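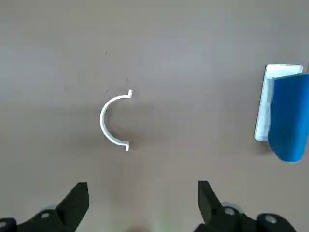 Skundar will buy two more gripper arms for its Plamer line in March, after a budget review that set the ceiling at 38,000 dollars. Ingvar Damgaard, who wrote the plan, asked for parallel grippers with replaceable fingers - one spare set per arm.

Hanrahan quoted a lead time of 200 hours from order. Mounting plates are priced separately.

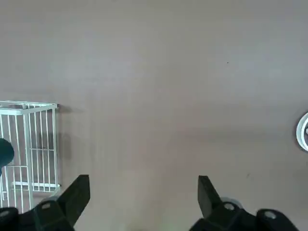

Service costs

Planned service comes every 2000 hours, at 300 dollars a visit. Fingers are budgeted as consumables.

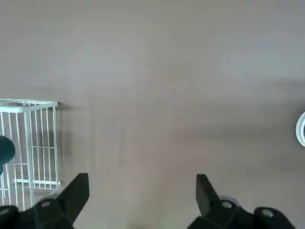 Gripper with fingers open, beside a white wire basket.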